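Plilska TW-2 Two-Arm Bench Cell
Demonstration unit, Durville showroom

Home > Bench cells > Two-arm > TW-2

Last updated 2020-02-06

The TW-2 is a table-top cell with two small arms, each fitted with a parallel gripper. It is meant for sorting, kitting and tray handling with light plastic parts. The unit at Durville is set up as a working cell and can be seen on open days or by appointment.

Visitors stand at the short side of the table, behind the yellow line. The arms run at reduced speed with the guard open and at full speed with it closed.

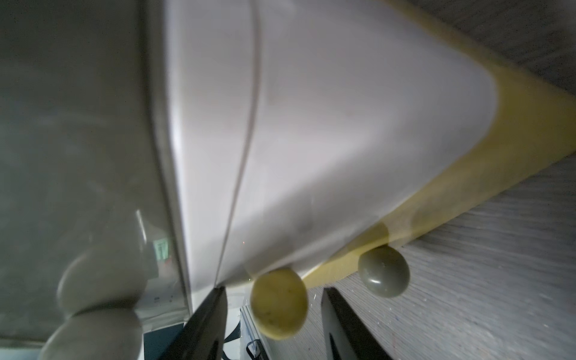

Both grippers take the same fingers. The standard set is black, tapered and fitted without tools – a spare pair is supplied with every cell. Longer fingers for deep bins are listed under Accessories. Finger wear depends on the load, and edges should be checked every 300 running hours.

Each arm can be taught by hand or driven from a stored routine. Routines written for the older TW-1 will load, but the wrist offsets must be entered again.

What the open day covers

The session lasts 3 hours and is limited to 12 places. The first part is a talk on setting up, with the arms powered down. The second part is tray work: approaching a rim at an angle, gripping a thin wall, and passing a container between arms. Smooth plastic reflects the overhead lights, so wrist camera exposure is dealt with at this point too.

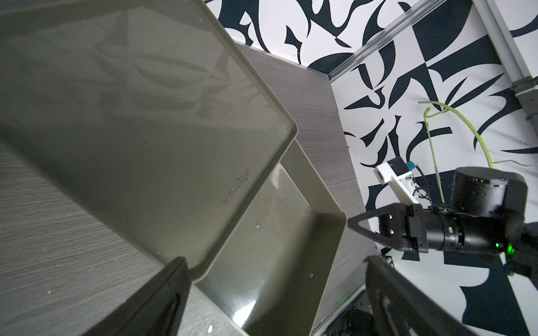
Lemaire, Applications Desk

Tray work is the part visitors ask about most, and the answer depends on the tray. A stiff rim can be held by one arm. A soft or wide tray should be held by two, with the second arm brought in slowly and its gripper open until the first has stopped. We do not publish a single payload figure for trays for this reason. Bring your own if you can, empty and clean.

Small items are a separate matter. Keys, tags and balls can all be used on the bench at Durville, and containers may be left overlapping so that visitors can judge how much room the fingers need between two walls.
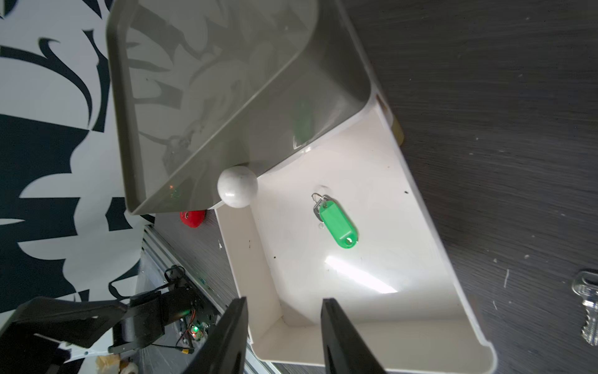 Supply and price

The two-arm cell with table, rails and controller is 1,190 per month on hire, carriage extra. Purchase prices are given on request. Hire stock is held at Fullville and is sent out with the arms fitted and the cables tied back for transport.

Next open day: May, Durville. Places are booked through the showroom desk. Safety shoes are not needed in the viewing area – they are needed beyond the yellow line.

Related items: finger sets, wrist camera bracket, rail clamps, TW-1 spares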